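22nd June, Clendamlow bench

Gripper fault again. Voketti arm closes on the measuring cup, reports 12 N, then decides it is holding nothing and lets go.

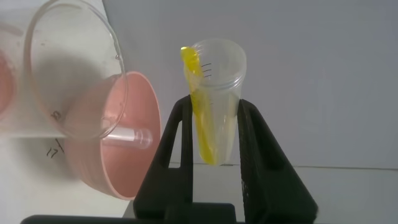
The log says "object absent" 9 times in a row, which is brave of it. Debashish Ekanayake blames the Emora driver. I blame Debashish, who updated it in May.

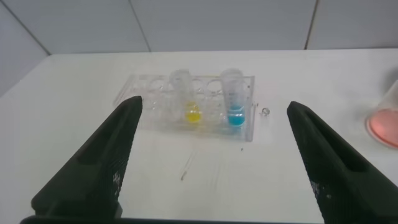
Force threshold now 70, was 1000. No idea who typed 1000. Tubes stay off the job list until it passes a dry run, and the e-stop stays within reach.
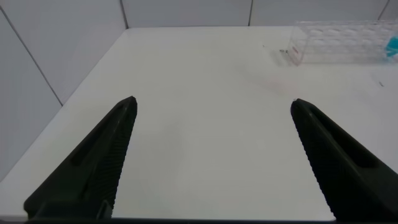
Fingers open, rack at the back.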